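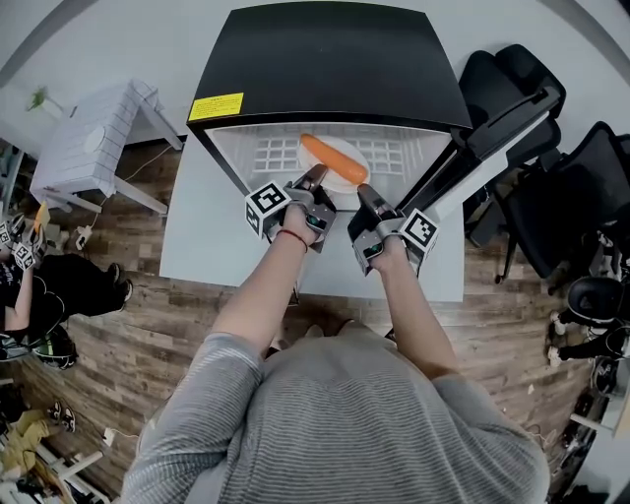 Wilmer Grajales asks whether both grippers have to close on the object at the same moment, or whether one may lead. One may lead, provided it is the same one in every demonstration of the set.

Recording a two-handed demonstration

1. Show each marker cube to the head camera for 2 seconds before moving. Tracking starts from this view.
2. Approach slowly, with the fingers pointing forward. Keep your wrists low so that your forearms do not cover the cubes.
3. With a long item such as a carrot on a plate, take one end in each gripper. Stop briefly before closing.
4. Inside a fridge or cupboard, keep the cubes turned outwards. A cube lost behind a door panel leaves a gap in the path -- short gaps are filled in, long ones are not.
5. Finish with the grippers open and clear of the object, then end the recording.

Keep each demonstration under 25 seconds. Move the plate slightly between recordings and vary the angle of the item on it. Our first Brellero set had 300 recordings, of which 56 were rejected, almost all for hidden cubes.

Check the first few files in playback before recording the rest.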